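Teaching the arm to load a plate rack

Part 3 of the shared workshop build. The arm is already bolted to the slatted bench and the gripper is wired in. If yours isn't, go back to part 2.

Lay a plain cloth over the slats. Ours is green. It saves the plates if one slips, and they show up well against it. Set the rack down, put a plate flat to one side and mark both spots with tape underneath.

Use the pendant to jog the gripper over the rack at low speed. Save a point well above the pegs, then a second with the plate's edge between them. Name them properly. We called ours Osell high and Osell low after the shelf the rack came from, and regretted it by Thursday.

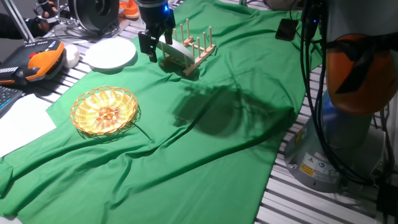
Plate on edge between the pegs, with the gripper directly above the rack.

Next, check the angle. A plate that leans will catch a peg on the way down, so turn the wrist a degree at a time and try again. It took us seven goes to get a clean drop. Keep one hand on the pendant throughout.

If you have a wrist camera, look at its view before you trust it. The arm throws a shadow over the cloth, and our first script took the dark patch for an object.

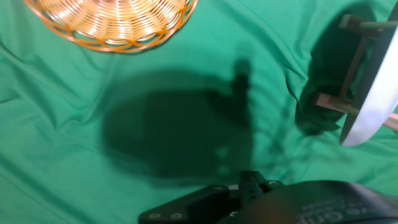

We moved the lamp to the other end of the bench and raised the threshold, and the false hits dropped to around 2 in an evening. Pull any stray cable clear before each run. Save the program under a new name every time you change a point.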